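Search this site Search Menu

Skavia Housewares Seminar: speaker notes
Session 3, Draining and skimming tools
February 6, 2018

Slide 1. Scope

Start without the company history. The handout has it on the back page.

The talk covers perforated spoons for home kitchens: bowl shape, hole pattern, handle length, and how the material behaves at the sink and at the stove. Wire skimmers and spiders are out of scope and get their own session in April. If someone asks about ladles, take it at the end.

Define terms early, as the room will be mixed. "Slotted spoon" is the retail name for the whole group, whether the openings are slots or round holes. In these notes "slot" means an opening longer than it is wide and "hole" means a round one. "Open area" is the total area of the openings divided by the area of the bowl, seen from above.

Slide 2. What the tool has to do

Two jobs, and they pull against each other. The spoon has to let liquid go quickly and it has to keep the food. Larger openings drain faster and lose more peas. Smaller openings hold the peas and carry a film of water across every hole, which the cook then shakes off onto the stovetop.

Pause here and ask who shakes the spoon. Most hands go up. Move on.

Slide 3. Bowl and hole pattern

Round holes in staggered rows are the common layout for moulded spoons. Staggering puts each hole opposite the gap in the next row, so more of them fit into the same area while the plastic between them keeps an even width. An even width matters in moulding. Thin bridges fill last and crack first.

Leave a plain rim. A bowl perforated right out to the edge drains well but has a weak lip, and the lip is what scrapes the side of the pot. 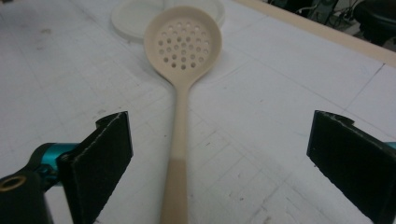
Photo: Ikach, bench series. Used with permission.

Point to the solid border between the outermost holes and the edge of the bowl. The oval is shallow, which suits lifting dumplings or blanched vegetables and does not suit anything that rolls. The surface is matte. On matte plastic, fine scratches are harder to see, and starch is somewhat harder to rinse off if it has been left to dry.

Note the neck. It is short and tapers straight into a narrow handle of even width. On any spoon of this type, the neck carries the bending load when the bowl is full, so check it for whitening before checking anything else.

Slide 4. Drain test

Method, for those who want to repeat it. Weigh the spoon dry. Fill the bowl with cooked peas from a pot of plain water, lift, hold level for 3 seconds, tip into a weighed dish. Dry the spoon between lifts. Record peas and water separately.

We ran 156 lifts over two days with spoons from Adeo and Ho and one unbranded model. Discarded lifts are listed in the handout, with the cause beside each. Do not read the table aloud. Say only that depth of bowl affected retained water more than hole size did, and that the spread between operators was larger than we would have liked.

Expect a question about oil. We did not test oil.

Slide 5. Heat

Water for poaching sits well under boiling, and 95 degrees was the set point for the soak. Spoons went in bowl first, with the handle clear of the water, for 51 minutes. Bend was measured at the neck after cooling on a flat surface.

Caution on wording: a soak says nothing about a spoon left leaning on the rim of a hot frying pan. That is the usual way plastic spoons are damaged at home, and the mark appears on the handle or the neck, seldom on the bowl.

Slide 6. Washing and storage

Rinse from the back of the bowl so that water pushes residue out the way it came in. A soft brush clears holes faster than a cloth. In the dishwasher, top rack, bowl facing down, otherwise the bowl collects grey water and dries with a ring.

Store flat in a drawer or hanging. In a crock with heavier metal tools the rim picks up nicks, and these catch on non-stick coatings later.

Colour change in pale plastic is mostly tomato and turmeric. Sunlight on a windowsill fades it slowly. Bleach is not recommended; check the maker's sheet.

Slide 7. Questions

Keep to ten minutes. Sample spoons go around on the tray and come back on the tray. The sign-up sheet for the April session is by the door.

This site uses cookies to improve your visit. By continuing to browse you agree to our use of cookies. Accept Manage settings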